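Simulation First: Questions We Keep Getting About the Rules
4 min read

Why do I have to run my program in the simulator before I can touch the real arm?

Rule 2, and it's the one people try hardest to argue with. Any new motion program gets 70 clean simulated runs before it goes near hardware. "Clean" means no contact with the table, no joint limit warnings and no hand on the keyboard to help it along. Sixty-nine clean runs and one you'd rather not talk about is a failed set. Start over.

Can I reuse the runs from my last version if I only changed one line?

No. Jailson Frota changed one line in October, and we have a new tabletop at Rirkgate to show for it.

What should the start of a run look like?

Gripper open, nothing in it, nothing on the table. Load your objects after the start check passes. If your script spawns a cup between the fingers at time zero, your grasp success rate will be wonderful and Kelly Peixoto will send it back.
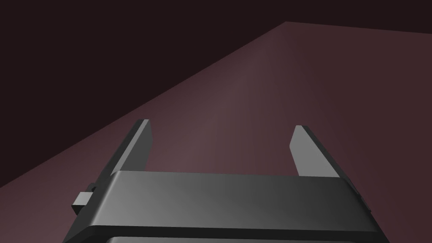

Maintained by the Manipulation Safety Group, Drendholm

Do I have to keep the start view for every run?

Yes, one per run, taken from the wrist view with both fingers showing. It goes in the same folder as the log. Reviewers look at the start view first, and if the fingers are closed they stop reading.

The simulated table is a strange color. Can I change it?

You can, but please don't. Archie Shearer picked the mauve and has heard all the jokes. Reviewers compare runs across projects, and they'd like the only thing that differs to be your code. If your work needs varied colors and lighting, file it as a variation set and keep the standard set plain.

How long do we keep logs?

343 days. We have asked where that number came from. Silvana Rezende inherited it from the Stelleo rules, and whoever wrote those has moved on.

Is there a speed limit?

In simulation, no. On hardware, 300 millimeters per second at the fingertips until a second person signs off. The second person can't be you on a different login (see the access record for Cleiton Amaral, who was very sorry).

My simulated gripper passes through the table. Does that count as contact?

Yes. It's the worst kind, since the collision settings are off and none of your other runs mean anything either. Turn them on and rerun the set.

Who can grant an exception?

Silvana, in writing, before the run. Requests sent afterward are filed under incident reports.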